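Minutes, Shelf Handling Group, October meeting
Tremblay building, upstairs room, start 2:00 pm
Minutes by me again (I lost the coin toss)

Last month's minutes. Approved with one fix. I had written that the Jorkulus wrist was rated for the heavy refill cans, and it's the arm that is rated for them. The wrist is a whole other conversation. Fixed in the shared folder.

1. Grippers

We spent most of the meeting here, so settle in. Both hands have now been through the same pick list on the cleaning and personal-care shelves: the Brinumov two-finger with the soft pads, and the Jorkulus three-finger. We did 563 picks in total, and I'd like it on record that I typed in a good share of them myself!

The Brinumov got a clean pick on 87 percent. It's lovely on floor cleaner bottles, which have straight enough sides for the pads to sit flat, and it's poor on refill pouches. It pinches the clear outer wrap, the wrap slides over the pouch, and up comes a fistful of plastic with nothing in it. We watched a clip of this more times than we needed to.

The Jorkulus does better with pouches and worse in tight rows. It wants finger room behind the bottle and a packed row doesn't give it any. There was a long back-and-forth over whether it's fair to count a miss when the neighbor bottle gets knocked over but the right one still comes out. I said yes, it's a miss, a shopper would call that a mess. Two of us disagreed. We left it as its own column in the sheet for now, and I'll add it before the next run.

Netting came up too. Bundled hand-wash packs in green netting beat both grippers: fingertips go through the holes and then don't want to come back out. The arms crew wants to try blunt caps on the Jorkulus tips. The caps are cheap, so go for it. I asked for the pads on the Brinumov to be swapped at the same time so we aren't comparing new tips with worn pads.

2. Two arms or one

This one surprised me, and I came in pretty sure we were wasting our time with it. When people take a big bottle off a middle shelf they often go in with both hands, low down, one on each side. We've been treating every pick as a one-hand job with a top or side grasp. The proposal was to run the larger bottles with two arms and see if the tipping goes away.

Against: it doubles the planning, the forearms have to pass over whatever is on the shelf below, and the shelf beams are right where the elbows want to be. For: much less squeeze per hand, and labels don't get wrinkled. I've come around to trying it on floor cleaner only. Agreed without a vote, everybody just sort of nodded.

3. Cameras

The head camera stays. We compared it with the wrist camera on the same picks, and the head view is better for finding the product and for seeing what's leaning on what. The wrist view is better for the last little bit, when the fingers themselves block the label from above. I'd like both, and so would anybody who doesn't have to run the cables.

Shiny wrap is still a headache. Depth drops out along the folds and the pouch turns into something like a torn napkin. Moving the lamp helped with some of it. Somebody suggested matte spray and got a firm no from me: we're supposed to be handling things the way a store has them.

Label reading is fine from the front and bad from the back, where it's all small print and barcodes. Pouches stocked backward need to go into the test on purpose. I'll write up a shelf plan that includes a few.

4. Controller

The Trusport box is running again after the firmware reload. Delay between the camera and the arm is up to 38 milliseconds, and the arms crew can live with that. Still annoying: it forgets the grip force setting every time it restarts, and you don't find out until a bottle gets squashed. Please check the setting before each session. I've taped a note to the lid.

5. To do before next time

Blunt caps and fresh pads: arms crew.
Two-arm trial, floor cleaner bottles only: arms crew, with me on the clipboard.
Extra column for knocked neighbors, plus the backward pouches: me.
Cable run for the wrist camera: still open, please, somebody.
Return the borrowed hex keys to the Tremblay front desk: whoever has them.

Closed at 3:40 pm. Next meeting same room.

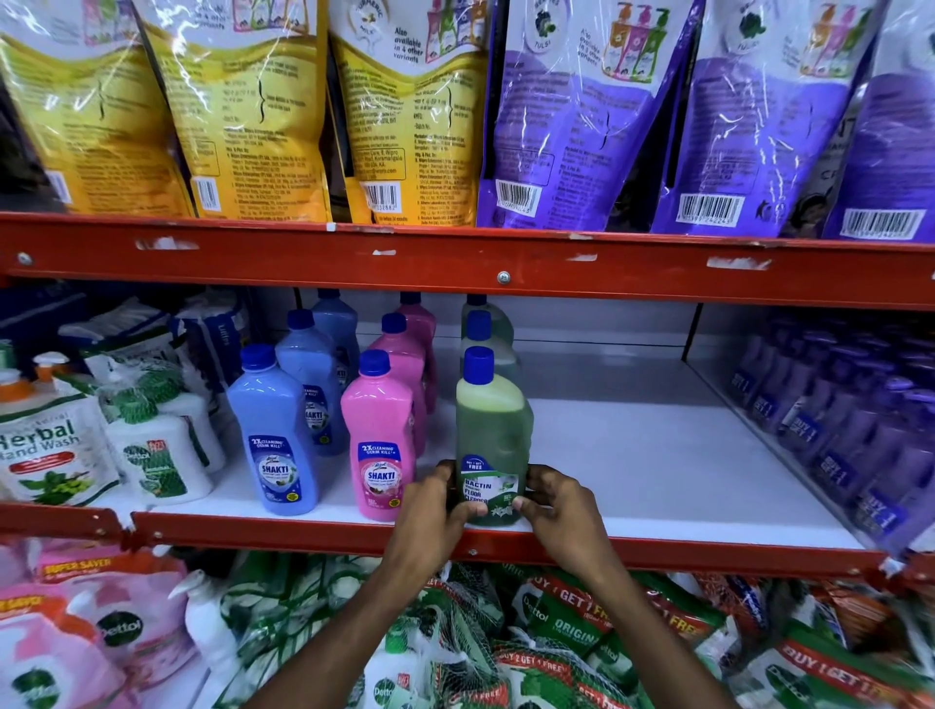

Page 2 of 2

Two-handed grasp on the green floor cleaner, middle shelf, hands low on either side of the bottle. See item 2.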